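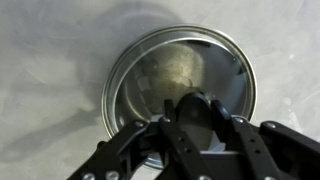

Home Topics Ask Unanswered Members Sign in

Teaching by demonstration: my arm repeats the motion but misses the lid. More demos or better demos?

Print this page | E-mail this page

Question

Good evening to all. I am teaching a small arm with two-finger gripper to do a kitchen task: take the glass lid by its knob and put it on the saucepan. I drive the arm from a Jorivach hand controller and I record with the Narnel logging software, version from April. There is one camera on the wrist and one fixed camera which looks at the table from the side.

I have recorded 200 demonstrations until now. After training, the arm goes in the correct direction, comes down near the lid, and then it closes the fingers beside the knob. Sometimes it waits above the lid for a long time and does nothing. When I drive by hand I can do the task almost always, so I think the mechanical part is fine.
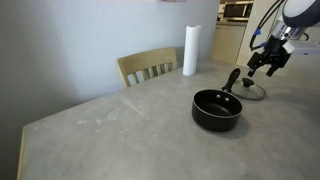 I start each demonstration with the fingers open and I change the place of the pan a little, but I must say the lid is often on the same side of it. The handle of the pan I also turn, not very much. My questions are these:

Do I need simply more demonstrations? I have read in one place that 2,000 is normal and in another place 3,000, and this would take me many weeks.

Should I delete the demonstrations where I missed the knob on the first try and corrected?

Is the clear glass a problem for the wrist camera?

Thank you for your patience with my English.

Posted 8 Sep 2025

Answer 1 (accepted by the asker)

I had the same behavior with a lid task last year, on a Fliltau arm. I will answer in your order, but first the waiting, as I think it is the most important thing in your post.

Look at your own recordings and see what you do above the lid. Most people who drive with a hand controller stop there to check the alignment. You stop for one second or two, the recording contains many steps where the picture is the same and the command is zero, and the model learns that above the lid one should stand still. Please try to move slowly but without stopping. If you must stop and think, do it high above the table, and cut this piece out afterward. When I trimmed the pauses from my set, the waiting was gone in the next training, and I had not recorded anything new.

About the number. My final set was 1,822 demonstrations, but it already worked acceptably much before this. I would not record more of the same kind. Put the lid left of the pan, right of it, in front, behind. Turn the handle so that in some demonstrations it points to the lid and in others away from it.

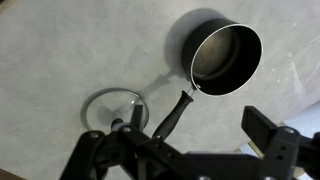 With the wrist camera you should also check how much of the knob you can see in the last part of the approach. In many mountings the finger comes in front of the knob exactly when you need it, and then the model has only the rim of the lid and the shadows to guess from. You as the driver don't notice this if you look at the real table with your own eyes. Try to drive while looking only at the two camera views on the screen. If you can't do the task like this, the model can't learn it well from them either. I had to tilt my camera a little, and after that I recorded everything again. It was painful.

The corrections: keep them. A demonstration where you miss the knob, go up, and come again is useful, because it shows how to return from the mistake. Delete only those where you pushed the lid across the table or gave up.

Glass: it was a smaller problem than I feared. The metal rim and a black knob give enough to see. Strong reflection from a ceiling lamp was worse for me, so record at different hours or with different lamps.

Answer 2

More data. With 200 you can't expect much, it is always the answer. Also use a bigger knob.

Answer 3

I agree with the first answer, only one addition. Check the time stamps between the hand controller and the cameras. In our workshop in Salinas the video was late compared with the commands, and the gripper always closed too early, beside the object. It looked like bad training, and we lost many evenings on it. A simple test is to open and close the fingers quickly in front of the camera while recording, and then compare the command with the video step by step.

Comment from the asker: Thank you, I looked at the recordings and it is true, I stop above the lid in nearly every one. I will trim the pauses first and do the time test after.

Contact us | Copyright 2025, all posts belong to their authors | Back to top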